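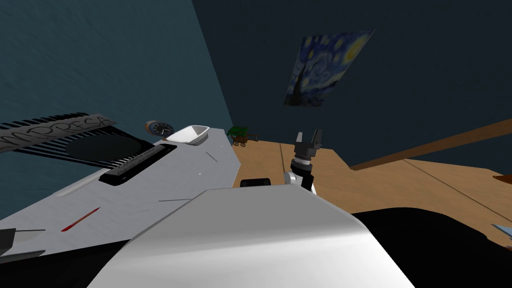 4.3 Tabletop pick-up: setting up the chore trial

This section covers setting up and scoring a tabletop pick-up trial in the Clolska simulator. The trial measures whether the arm can clear small household items from a crowded surface without help. A pass is a score for one layout and one item list. It does not show that the arm can tidy a kitchen or a workbench.

Before you start

Load the Dunell room file. The room has two walls, a wooden tabletop, and a light gray slab at an angle to it. Leave the print on the dark wall in place. Some vision settings use it as a fixed reference, and removing it invalidates earlier scores.

1. Open the trial panel and select TABLE PICK-UP.

2. Set the episode count to 80. Shorter runs may be used for checking the setup but must not be reported.

3. Set the random seed to 552. Record the seed in the run sheet if you change it.

4. Command the gripper to OPEN. Confirm that there is a gap between the two black fingers before you continue. If the fingers are touching, repeat the command and check the joint log for a fault.

5. Select the target items. The standard list is the bowl and the toy cart. Do not add the lettered sign to the standard list. Flat items are scored separately under 4.5.

CAUTION: Do not start an episode with the wrist in contact with the arm shell. The collision model reports this as a grasp failure and the score will be wrong.

6. Press RUN. Do not move the viewpoint while an episode is in progress.
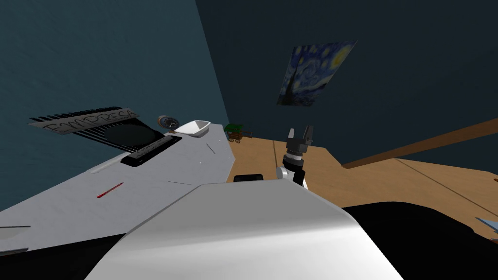 Figure 4-2. Gripper fingers apart, bowl and toy wagon beyond the shell.

7. When the run ends, open the score table. Each episode is marked CLEARED, MOVED or MISSED. MOVED means the item changed position but was not lifted to the release height.

8. Export the table before closing the panel. Unsaved tables are deleted.

Note on partial views. The white shell can hide part of the work surface at low viewpoints. If the item tracker reports LOST, raise the viewpoint and restart the episode. Do not resume it.

Reading the result

In our November run, the arm cleared the target in 58 of 80 episodes. Of the other 22, 21 were marked MOVED and one was MISSED. Most MOVED results came from the bowl, where one finger touched the rim first and pushed the bowl away. Akash Bajpai repeated the run with a slower approach and got fewer MOVED results, but the episodes took longer than the time limit allows. The default approach speed has not been changed.

A person doing the same chore would be expected to clear every item. Treat the arm as unsuitable for unattended household or shop-floor clearing at this score level. Breakable items need a separate test on hardware (section 6).

Report scoring errors to Mamta Thakur with the exported table and the seed. Changes to the room file go through Devendra Shukla.

Tenutby Clolska Set-up Guide | Contact: Documentation Desk | © Tenutby | Back to top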